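Jarrah Maihi
Aug 16, 2024

Spent the evening sorting keys. I took over the key drawer for our building when Lorraine Cartwright moved out, and I have put it off ever since. Posting as I go in case anyone else has a drawer like it.

—

Background for those who don't live here. Naldale is an old place cut up into apartments, plus a bike shed, a meter closet, a laundry room and a side gate. Every one of those has its own lock. Some have had three or four locks over the years, and the old keys never went anywhere.

—

Lorraine kept a notebook for the keys and it is good up to the year the side gate was replaced. After that it's mostly arrows and initials. I called her last week and she remembered more than I expected, but she couldn't tell me what half the initials stood for either.

—

First thing I did was take every key out of the drawer and put the ones with no tag in an old cookie tin. Those are a separate problem. Tonight is only the keys that have a tag already, or share a ring with one.

—

The color system, as far as I can work it out from the notebook:

Red – shared rooms
Green – outside, so the shed and the gate
Blue – single doors, one key to a tag

There was supposed to be yellow for spares. I have found no yellow tags and I don't think anyone ever bought them.

—

The trouble is that over time people clipped one ring onto another to save hunting around. Tài Đào upstairs admits he did some of it. He wanted the laundry key and the shed key together, which is fair enough if you are carrying a basket down and your bike is outside.

—

So a red tag now doesn't mean shared rooms. It means shared rooms plus whatever was clipped on later. You pick up the ring and everything else comes with it.

—
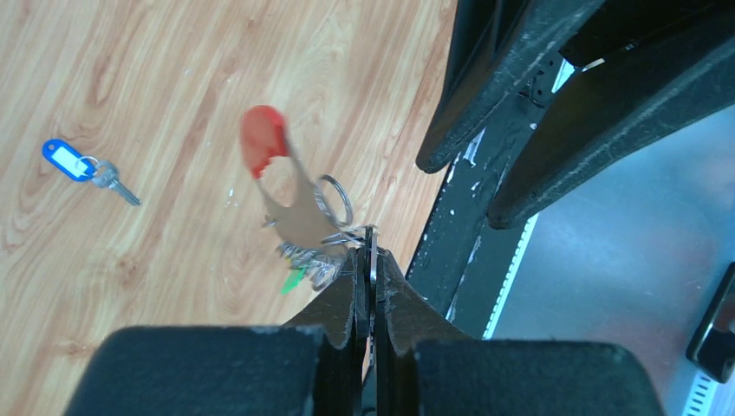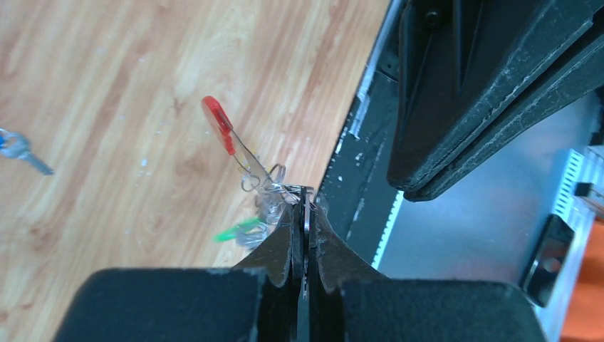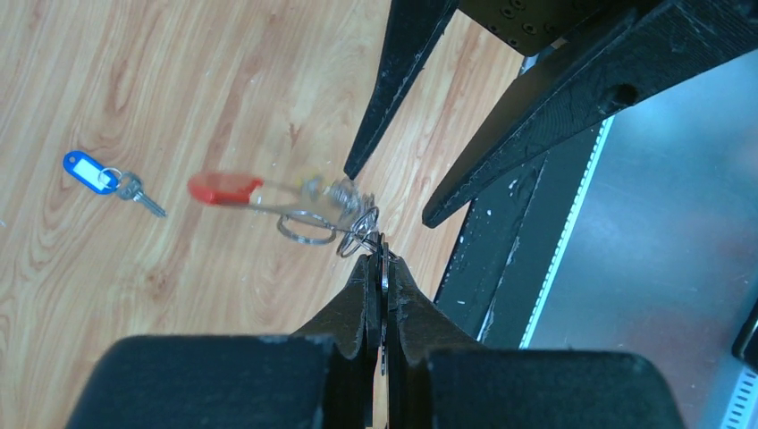 The bundle with the red tag. The blue one with its single key is in the first and third pictures, and the green tag shows in the second.

—

I did the blue ones first. One tag, one key, one line in the notebook. Write the door on the paper slip, slide the slip back in the window, done. I used pencil the first time and it was hard to read through the plastic, so I went over them in black pen.

—

The red bundle took most of the evening. Keys that look the same from the head down can be different along the teeth, and two I would have sworn were copies were not. I held them back to back up to the lamp and the cuts were clearly different.

—

What worked in the end was walking. I took the bundle down the hall and tried each key in each shared door, and put a bit of masking tape on the ones that turned. Meter closet first, then laundry, then the storage door at the end.

—

The storage door has a Jaston lock that needs the key pulled back a hair before it will turn. I had written that key off as dead before Leonie Dunstan came past with her groceries and showed me. So if you live here and gave up on that door, try it again.

—

The laundry key was easy. It's the most worn one on the ring.

—

One key is stamped 3410 and fits nothing in this building. Lorraine thinks it belonged to a filing cabinet that went out with the old office furniture. I'm keeping it for now with a note on it. If nothing turns up by November it goes in the scrap metal.

—

Question from Kolbrún Hallgrímsson, who read the first few posts: why not throw the lot out and have the locks changed? The quote we got last time was 600 for the shared doors, and that was without the gate. I would sooner spend an evening on it.

—

Some notes on split rings, because I have opened a lot of them tonight.

The big ones are easier on the fingers than the small ones. A staple remover opens them far enough to get a key started. My thumbnail gave out early on and I should have gone looking for the staple remover before that.

—

Also, hang on to the small rings. A tag needs its own ring so you can take a key off the bundle without taking the label off with it. That was how several of ours lost their names, going by the notebook. Somebody needed a key, slid it off, and brought it back bare.

—

New rule, which I have taped inside the drawer:

One tag per ring.
Don't clip rings together.
If you get a key cut, write it down the same day.

Tài has read it and says he will be good.

—

He still wants laundry and shed on one ring, so he is getting copies of his own. The hardware store on the corner does them while you wait. Those are his to clip however he likes, and the building ones stay separate.

—

On tags, a couple of people asked. I'm staying with the plastic kind with a paper slip in a window. The slip can be changed when a lock changes. Lorraine's first batch had writing straight on the plastic, and it rubbed off in pockets.

—

I looked at the little wall cabinets with hooks too. Brusader makes one that would fit beside the mailboxes, but then the cabinet needs a key, and I'd be the one keeping it. The drawer will do.

—

Where things stand tonight: blue tags are all labeled and in the notebook. Red is sorted apart from the 3410 key. Green still has 2 keys I need to try on the gate in daylight, the light out there has been off all week.

—

The cookie tin is next. I gave it a shake and it is heavier than I remembered. If you have lived here and went off with a key by accident, drop it in my mailbox, no questions. Apartment 4, ground floor.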